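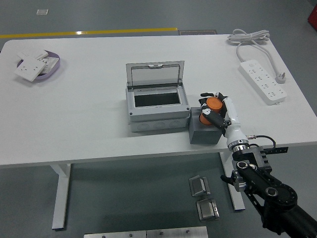 Grey junction box on a white table, lid up

Opened whisky going flat, is it the air or is it me?

dramandcheese
Posted 1/1/18

Hello all, hoping someone can put me straight. I bought a bottle of Foneck 12 back in November from the Predeo website (lovely stuff, all honey and toffee) and I've been having a small one now and then. It's down to the last third and it tastes like a different drink! Thinner, a bit cardboardy, hardly any smell. It lives on a shelf in the back room, standing up, cork in, no sun on it. My brother-in-law reckons whisky keeps for years once it's open. I've also got a Vatine sherry cask that cost me more than I'd like to admit and I daren't crack it open now. Do I need to buy gadgets? Is there a point where you should just finish the bottle?

smallstill

It's mostly the air, yes. A full bottle that's been opened once will sit happily for ages, but when you get down to a third there's a lot of air in there with not much whisky. I pour mine into smaller bottles at that point. For a 700 ml bottle with a third left, a 200 ml one won't quite take it all, so have a dram first and then fill it right up to the neck (no hardship). Glass with a proper screw cap, washed, rinsed and left to dry completely. I got a bag of them from Briggs, the homebrew place, and stuck labels on with the date I opened the original.

Check your cork as well. If it turns easily or looks crumbly, that's letting air in all the time. I keep a few good corks from empties for swapping over, though they don't all fit.

I wouldn't bother with gadgets. I did try one of those gas sprays and couldn't taste any difference, but I only tried it on the one bottle so don't take that as gospel.

And open the Vatine! The first glass out of a new bottle can be a bit tight anyway, mine was much nicer after 3 weeks.

oldcask_lane

Keep it upright, never on its side, the spirit eats the cork.

tuppenny_tot

Could be you and not the bottle, no offence meant. If I've got even the start of a cold everything tastes of cardboard, and the same if I've had a curry. Try it again next week out of a clean glass, one that hasn't been through the dishwasher with that rinse stuff. I nearly tipped a perfectly good blend down the sink over that once.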